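Folding Cell Operator, Wilport garment returns
Posted 25 Nov 2025

Hi, I'm Emília Doležal, and I'm looking for two people to join me at the folding tables! I folded returned clothes by hand for years, and since August a pair of robot arms has done a good share of it. My day has changed a lot — less folding, more watching, sorting and teaching.
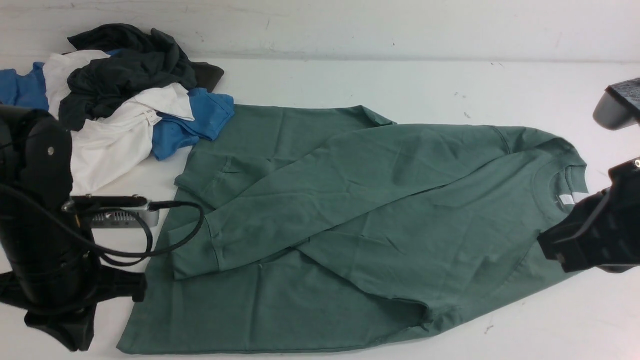
A green sweatshirt on the table, one sleeve folded over, with more clothes waiting in the pile.

You'd look after one table. Shirts mostly go fine, but sleeves get tangled and hoods are a pain, so you step in, straighten things out and write down what went wrong (we read those notes every shift, I promise). Anything stained or torn still gets judged by a person, and you'd be that person. No coding, and you'll get 20 hours of paid training with me.

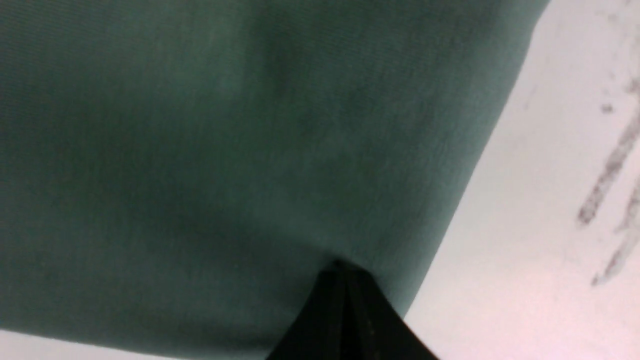 Wilport Returns — Folding & Finishing Team

None of the hand folders lost their hours when the arms came in, and we still fold knits ourselves. My shoulders feel better, though I do miss the chatter some days — you can't gossip with a gripper!

Shifts are 34 hours a week. Laundry or retail experience is great, patience is better. Stop by the front desk and ask for me, or leave your number there and I'll call you.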